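4. Den Usora aufstellen und einrichten

So, der Karton ist offen, das Styropor liegt überall, und jetzt geht es ans Aufstellen. Ich habe meinen Luftbefeuchter inzwischen in drei Wohnungen aufgebaut und dabei so ziemlich jeden Fehler gemacht, den man machen kann. Dieser Abschnitt gilt für den Usora mit dem großen Tank. Wer noch den alten Vaneo hat, blättert bitte zu Abschnitt 7, dort sitzt der Wasseranschluss auf der anderen Seite.

4.1 Der richtige Platz

1. Sucht euch eine Stelle, an der die Luft gut zirkuliert. Die Ecke hinter dem Sofa ist verlockend, taugt aber nichts (ich habe es zwei Wochen lang versucht und mich über die trockene Luft am Schreibtisch gewundert).

2. Haltet 100 Zentimeter Abstand zu Heizkörpern und Öfen. Bei Fußbodenheizung kommt das Gerät auf die mitgelieferten Füße.

3. Prüft, ob das Gerät waagerecht steht. Legt eine Wasserwaage auf den Deckel, erst längs, dann quer. Steht es schief, meldet der Schwimmer ständig einen leeren Tank.

4. Richtet die Düse in den Raum, weg von Wänden, Vorhängen und Bücherregalen.

Hinweis: Auf Parkett und Dielen stelle ich immer die Tropfschale unter. Sie liegt ganz unten im Karton, unter der Pappe, und wird gern mit weggeworfen. Gleice Bittencourt, von der ich mein erstes Gerät übernommen habe, hatte ihre jedenfalls nie gefunden. Ersatz gibt es bei Meireles, Bestellnummer 2124.
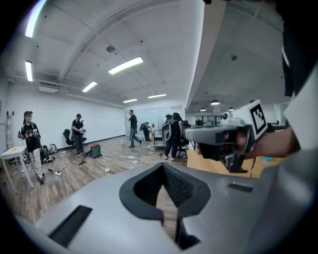
Zimmer mit Holzboden

Holz ist bei der Feuchte ein bisschen eigen. Im Winter schrumpft es und die Fugen gehen auf, bei zu viel Feuchtigkeit quillt es. Deshalb lohnt es sich, den Zielwert nicht nach Gefühl einzustellen, sondern mit einem zweiten Hygrometer nachzumessen - dazu gleich mehr.

4.2 Tank füllen und einsetzen

1. Netzstecker ziehen. Ja, auch beim ersten Mal.

2. Den Tank am Griff nach oben herausheben, umdrehen und den Deckel gegen den Uhrzeigersinn aufschrauben.

3. Kaltes Leitungswasser bis zur Markierung einfüllen. Bei hartem Wasser die Kalkpatrone einsetzen, die vorher einen Tag im Wasser liegen muss.

4. Deckel handfest zuschrauben, Tank umdrehen und kurz über das Waschbecken halten. Tropft es, sitzt die Dichtung schief.

5. Tank langsam einsetzen, bis er einrastet. Es gluckert dann eine Weile, das gehört so!

Achtung: Keine Duftöle in den Tank geben. Sie greifen die Dichtung an, und das Auslaufen merkt man oft erst am nächsten Morgen. Für Düfte gibt es das Fach an der Rückseite.

4.3 Zielwert einstellen

1. Gerät einschalten und warten, bis die Anzeige ruhig leuchtet.

2. Die Feuchtetaste gedrückt halten, bis die Zahl blinkt.

3. Mit Plus und Minus den Wert wählen. Ich fahre den ganzen Winter mit 43 Prozent und bin damit sehr zufrieden. Der höchste einstellbare Wert liegt bei 71 Prozent, den würde ich im Wohnraum aber nie nehmen, da laufen euch die Fenster an.

4. Loslassen und warten. Nach ein paar Sekunden ist der Wert gespeichert.

5. Das zweite Hygrometer auf die gegenüberliegende Seite des Zimmers legen und am nächsten Tag vergleichen. Weicht es deutlich ab, den Zielwert in kleinen Schritten anpassen und wieder einen Tag Geduld haben.

Hinweis: Nach dem Lüften springt der Usora für eine Weile auf volle Leistung. Wer das nachts zu laut findet, schaltet vorher auf den Schlafmodus um (die Taste mit dem Mond).

Im Juni räume ich das Gerät meistens weg. Vorher den Tank leeren, alles offen trocknen lassen und die Kalkpatrone herausnehmen. Wie ihr die Wanne entkalkt, steht in Abschnitt 5.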